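Trellidia demonstration learning kit, reviewed after a month's use

I'd been looking forward to trying Trellidia's kit, which teaches an arm from recorded demonstrations, and I'm very glad we did (we gave it old desktop computers to work on!). 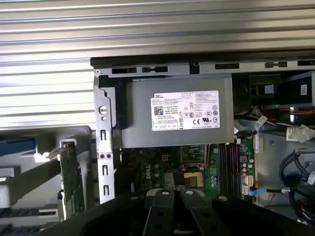 Laltness: We found the Trellidia method lovely on big parts but fussy with thin cards. Did you stick with the default 14 demonstrations?

We did at first, then went up to 100, and the card policy came on a treat.

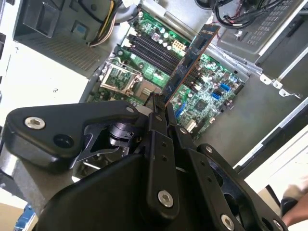

Gripper on the expansion card, motherboard beneath.

Set-up is a bit of a slog, I'll admit, and the manual does ramble, but the training screen is a joy and I'd happily buy it again. 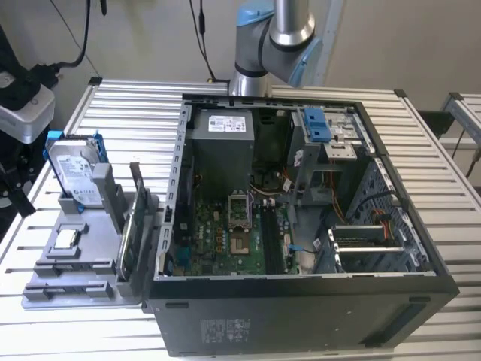
Price and support

We paid 2000 through Nollgate, with 2 years of very patient support included.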